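Papers > Teleoperation > Floruria Workshop Notes > Section 4

4. The Cunis glove kit under review

The Cunis kit is sold by Darnden as a complete answer to hand teleoperation, and the brochure uses the word "effortless" on every page but the one with the price. We bought one pair at list and paid for the support plan, so the opinions below are our own and were not cheap.

Setup follows a printed guide of 11 steps. Step 6 asks the wearer to press a key on the laptop, by which point both of the wearer's hands are inside the product. Frans Hendriks solved this with his elbow; later sessions used a second person.

We logged 488 tabletop trials with everyday objects (Figure 3), of which 80 were thrown out for lost tracking. Darnden support put the losses down to "operator enthusiasm" and suggested slower wrists. Slower wrists did help, a little. Finger pose was good throughout, and we have no complaint about the fit once the straps had been adjusted and then adjusted back.

Force feedback is the weaker half. Wearers could tell contact from no contact, but ranking soft objects against hard ones went only slightly better than guessing. The Ra software update improved this and also reset every saved calibration.

Figure 3. Haptic gloves at the work table, with a desk organizer, two remotes, a folded yellow cloth and a calculator.
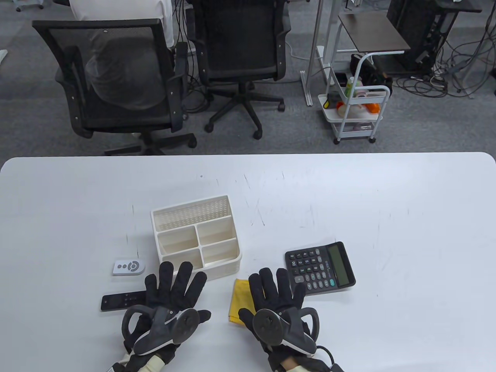

Calibration drift is a separate matter, and we take it up in Section 5 along with the warranty.

Contact: Floruria Workshop Notes | Copyright Floruria | Back to top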